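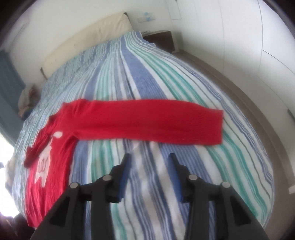
Does the new chapter of Pelness open from an old save, or do I have to start over?

It opens from an old save as long as the save was made after the ferry crossing. Anything earlier loads, but the chapter list stays gray until you play through the crossing again.

From: Angus Imrie
To: Clonddale players list
Date: Apr 24, 2026
Subject: Re: Re: Chapter four, saves and the missing letter

Hi all,

I put the save question at the top of this message because it has come up in three separate threads now. The rest is an answer to Kazue, whose message I'm quoting in pieces.

Kazue Hayashi wrote:
> I finished chapter three in January with the lighthouse ending and
> came back for chapter four last night. The game says I never gave the
> letter to the harbor master. I am sure that I did, because he thanks
> me for it in the next conversation. Has anyone else seen this?

Yes, I have the same thing in one of my two playthroughs. The game keeps two records of the letter. One is set when you hand it over, and the other is set when you leave his office by the front door. Chapter four only looks at the second one. If you used the fast travel map while you were still inside, the second record never got written, and as far as the new chapter is concerned you walked off with the letter in your coat.

You can fix it without replaying much. Load the autosave called "Harbor, evening," talk to the harbor master again (he has one line left, about the weather), then walk out the front door and wait for the bell. After that, pick "Continue story" from the main menu. Don't pick "Chapter four" from the list, which reads the old summary file and puts you right back where you were.

If you no longer have that autosave, the next one back is at the end of the market section. From there it took me a bit under an hour, reading at a normal speed and skipping the card game.

> Also, does the choice matter much? I don't want to go back if it only
> changes a line or two.

It matters more than I expected. Mild spoilers for the first half hour of chapter four follow, so skip the next two paragraphs if you haven't played it.

With the letter delivered, you start in the town of Genow, and the widow lets you stay in the upstairs room. You get the conversation about her brother, and you can read his notebook. Without it you start on the road, you sleep in the barn, and the notebook is never mentioned. You do get a long talk with the surveyor that the other route lacks, and I thought it was the best writing in the chapter.

The two routes join again at the trial. The judge asks one extra question if you have read the notebook. I tried both possible replies and couldn't see any effect on the verdict, but it may carry over into chapter five.

> Last thing. The script counter on the extras page shows 462 lines
> read for chapter three. Is that low?

That sounds normal for a single playthrough. Tsutomu Morikawa keeps a list of every line he has found, and it stands at 2,715 for the first three chapters together. You see only a small part of that on any one route. The counter also leaves out anything you click through before the text has finished appearing, so fast readers get lower numbers.

Other things I noticed in the new chapter, for whoever is keeping the bug list:

The subtitle for the priest's second speech is missing on the Mac build. The voice is there.

On the Cuervo road, if you turn back at the bridge, the music stops and doesn't return until the next scene. Jinlong Qin reported the same on Windows.

Text size now has 6 settings instead of three. The largest one pushes the fourth answer off the bottom of the box at the inn. You can still scroll to it with the arrow keys, but not with the mouse wheel.

The achievement for finishing without lying to anyone did not unlock for me. I may have told a lie in chapter two and forgotten it.

Please copy your save folder somewhere safe before trying the fix. It takes up some 500 megabytes if you have kept all the autosaves, most of it thumbnails. The thumbnails can be deleted and the game makes new ones.

Itsuki Fukuda asked off list whether the walkthrough will be updated. I have chapter four done up to the trial on the surveyor route and still need to write up the other one. If you have played the upstairs room with the low trust score, send me your notes on what the widow says at breakfast. I only have the high trust version.

Angus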